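This site uses cookies to remember your language. Accept | Settings

Handout 6: Good practice at a shared two-arm table

These notes go with the practical part of the course. Please read them before you come to the lab, as we will not repeat them there.

A standard tells us what must be safe. It does not tell us how to prepare a cloth or where to put a cup. For this we need local rules, and the local rules must be written so that two different people set up the same table. In December we looked through 247 setup sheets from earlier courses. Many said only "cloth, cups", and such a sheet cannot be repeated.
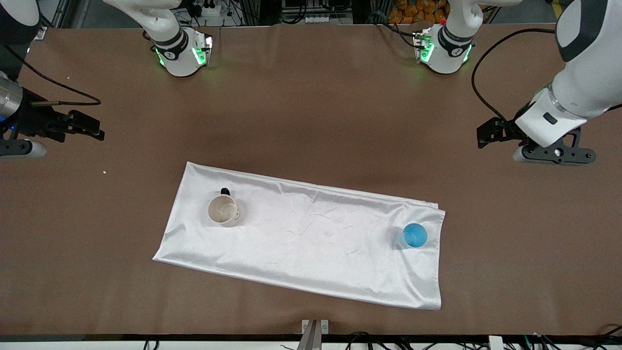
Clivport Technical College – Department of Automation, Working Group on Shared Cells

For a task with a cloth and drinking vessels, the sheet must say:

- which vessel stands at which end, for example white mug left, blue cup right
- the direction of the mug handle, as seen from the operator's side
- whether any edge of the cloth is doubled over
- how far the cloth is turned from the table edge

Small wrinkles are allowed. Do not smooth the cloth between trials unless the sheet asks for it.

Rules for the arms. Before a hand goes over the table, both arms are stopped, and the person at the controls says "stopped" aloud. A green or blue light on an arm is not a permission. Learn from the manual what each colour means on your model. Cables behind the arms must have enough slack for the full movement, and no loop may lie where a gripper will pass. Look also under the near edge of the table, where cables are easily forgotten.

Crumbs and specks are removed before the first trial and not during it. If you find one later, write it down and continue.

Exercise: write a setup sheet for the table shown and exchange it with your partner. Compare your two versions and correct the unclear words.

Comments (3)

Itsuki Nakajima: Is the cloth angle measured from the near edge or the far edge?

Neusa Godoy: From the near edge. I will add it to the sheet.

Price: Our group at Parlow also writes down the type of cloth. Glossy ones slide more.

© Clivport Technical College, Department of Automation | Contact | Back to top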